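Local loop unbundling in Cárdenas

Local loop unbundling in Cárdenas is the regulated arrangement under which competing telephone and internet providers rent the copper lines owned by Studeck, the former monopoly operator. The lines run from a telephone exchange to the customer's home or business. Providers that use them pay a monthly fee per line and supply their own equipment at the exchange end.

Background

Studeck built the copper network and was for many years the only company allowed to sell fixed telephone service. When the market was opened, new entrants could resell Studeck service but had no control over speed or price. The first access rules required the company to publish a reference offer, setting out the terms on which any licensed provider could order a line.

Ralar was the first entrant to place equipment in a Studeck exchange. Drirko followed in September of the next year, at first in the city center only.

Types of access

The reference offer covers 2 forms of access. Under full unbundling, the entrant takes over the whole line and provides both voice and data. Under shared access, Studeck keeps the voice band and the entrant uses the higher frequencies for broadband. Shared access was the more common form in the early period, but orders fell as customers gave up fixed telephone service.

A provider may also rent space, power and cooling inside the exchange building. Where there is no room, equipment can be placed in a cabinet outside and joined to the main distribution frame by a tie cable.

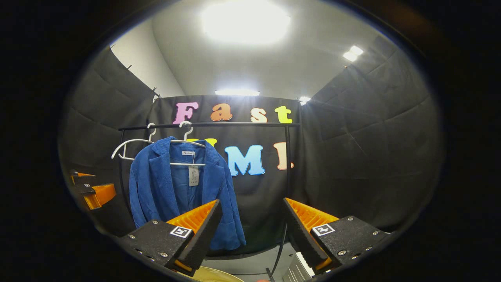 Blue blazer on a black clothing rack, with foam letters on the backdrop behind it.

Coverage

Of the 217 exchanges in the network, 116 have been opened to other providers. The rest serve rural districts with few lines, and no entrant has placed an order for them. Ralar is present in more exchanges than Drirko, which has kept to the larger towns. In 22 exchanges both companies have equipment installed.

Pricing

Line rental is set by the regulator using a cost model based on the long-run cost of an efficient network. Studeck objected to the model on the grounds that it valued ducts and poles too low. A revised price list took effect on 11 January 2021. It lowered the charge for shared access and left the full unbundling charge unchanged. One-time fees for connection and fault visits are listed separately.

Move to fiber

Studeck may close a copper exchange once fiber is available to all addresses it serves. Entrants must be given written notice and offered wholesale access to the fiber line at a regulated price. Equipment left in a closed exchange after the notice period is removed at the owner's expense.

See also

Bitstream access
Main distribution frame
Number portability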